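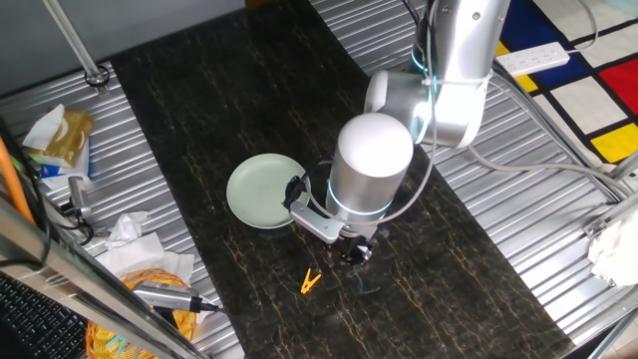

Vajilla Plasar de Gidano, 8 piezas: opinión tras seis meses de uso

La compré en diciembre para sustituir unos platos blancos que ya estaban muy rayados. El juego trae cuatro platos llanos y cuatro cuencos de gres. Pagué 60 euros, con el envío incluido.

Los platos pesan bastante, sobre todo los llanos. Apilan bien y caben en un armario estrecho. El borde levantado retiene la salsa, aunque en mi lavavajillas obliga a dejar un hueco libre entre plato y plato. El esmalte mate se marca con el cuchillo; con bicarbonato y un paño húmedo la marca casi desaparece. 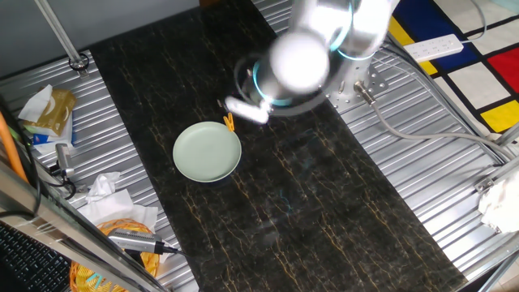

¿Se pueden meter en el microondas?
El fabricante lo permite. Los cuencos salen muy calientes y conviene usar un paño.

Antes tuve la Jimoren, más ligera y más barata, y se me desportillaron dos platos el primer año. De esta solo he perdido un cuenco, por una caída. Gidano no vende piezas sueltas y eso le resta puntos.
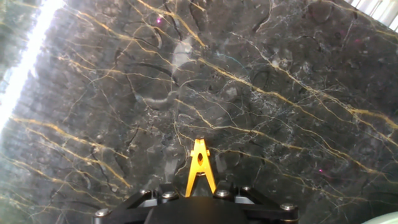
Texto: Redacción de Menaje
Probador de vajillas y pequeño menaje

Para uso diario la recomiendo. Para servir a mucha gente miraría la Thammasiri, que sí se repone por unidades.

Nota: 8 sobre 10.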